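Sorting a mixed parts bin without losing the afternoon

Posted May 6, 2021 by the site author
Print this post | E-mail this post

The gray bin came back from the Drandbridge unit in August with everything in it. Fittings, hose ends, cable offcuts, ties, screws from at least two thread standards. I left it under the bench for months and took from the top whenever I needed something, so the useful parts went first and the rest settled.

The method I ended up with has three passes. The first is by length: anything longer than a hand comes out, whatever it is. Long pieces hold the short ones together, and a bin with the cable removed behaves like a different bin. The second pass is by material, metal to one side and plastic to the other. Only the third pass looks at what the part is for.

I tried it the other way round on the Nerport bin, identifying every part as it came up. That took an entire evening and left me with 24 small piles, several of them holding a single item. Most of those piles were later merged.

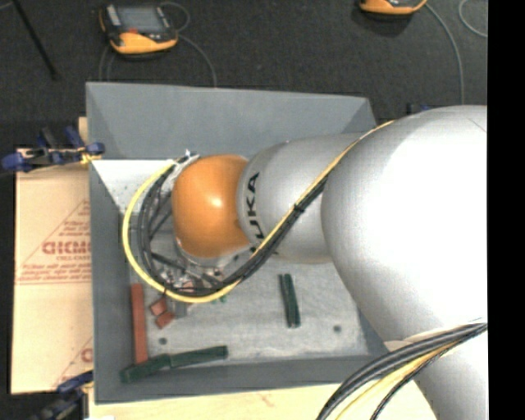
Cable is the category that causes the most trouble, and it deserves its own rules. Coil each piece loosely, in the direction it already wants to go, and tie it once near the middle. Two ties are only needed on anything stiff. Color matters more than I expected: the yellow cable can be followed all the way along its diagonal and around the loop, while the black ones beside it read as a single bundle. I now mark every black cable at both ends with a turn of yellow tape before it goes into storage. Trim the tie ends flush as well, or they catch on the next coil.

For containers I use the Uibo trays, the shallow size. The deep ones hold more but turn back into mixed bins within a few weeks. Labels go on the short side, facing out. I print them on the Kisonex label maker in capitals, one word per tray where possible: ELBOWS, WASHERS, CLAMPS. Two-word labels are allowed for screws, where the second word is the length.

Final tally for the Drandbridge bin was 154 fittings kept, plus almost 3 kg of scrap metal that went to recycling. The cable offcuts shorter than a forearm were thrown out. I kept a few of the thicker ones and already regret it.

The rectangular bin itself is back in service, as an inbox. Parts go in during the week and it gets emptied when the bottom is no longer visible. The remaining problem is the unidentified plastic caps. They have a tray, labeled CAPS, and I have not opened it.

Comments

shelf_and_bracket: Agree on shallow trays. I line mine with rubber mat so the small washers can be picked up.

mtr: Do you separate metric and imperial before or after the third pass?

Author reply: After. A thread gauge is slow, so I only use it on what I have decided to keep.

oldworkbench: Put the caps in the scrap. You will need one the next day, but at least the tray is free.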